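[otalo-data] Re: sorting episodes, how much variation do we want?

From: Maricruz Camacho
To: otalo-data list
Subject: Re: sorting episodes, how much variation do we want?

On 2019-02-05, Junhao Fu wrote:

> I went through the first 300 sorting episodes from the Salinas
> bench. Most are fine. My worry is that the cups hardly move from
> one episode to the next, and the policy will learn the positions
> and ignore the colors. Also, are we keeping episodes where the
> operator drops something and picks it up again? The guide doesn't
> say. Solange thinks we should, Eliseo has been deleting them.

Junhao, thanks for going through them. Answers below, and please correct me if Codside agreed to something else while I was out.

Cup positions first. You're right, and it's my fault. The December guide told operators to put the cups back on the same marks after each reset. I've taken that line out. From now on, shift both cups before every episode and swap left and right every 10 episodes. Leave enough open table between them that a gripper can come down on either side.
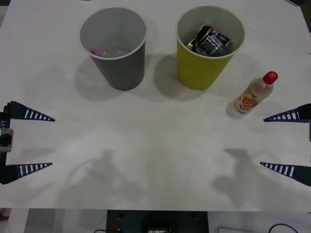

Page last modified by mcamacho, 2 revisions

The setup is the one we want for the sorting task: gray cup and yellow-green cup toward the back, grippers coming in from both sides, middle of the table clear. The gray one has only a small pink thing and some clear wrapping in it, and the other is packed with cans and wrappers nearly to the rim. Keep uneven starts like that. We have too many episodes where both cups begin empty.

The bottle lying on its side is fine too. Please vary which way the cap points. If it always points the same way, we only ever record one grasp.

Drops: keep them, as long as the operator recovers and finishes the task. Tag them "recovered" in the notes field. If the item leaves the table, stop the episode and throw it out. Eliseo, if the ones you deleted are still in the Flemico trash folder, could you restore them? I think it empties itself, so sooner is better.

The target is still 1,000 usable episodes before we train again. Refugio has asked for 3 operators on the bench so we don't end up with one person's habits in the whole set. I'll post the new sign-up sheet tonight.

Solange, do you want the recovered ones in the same split or held apart? I have no preference, but I need to know before I write the export script.

Maricruz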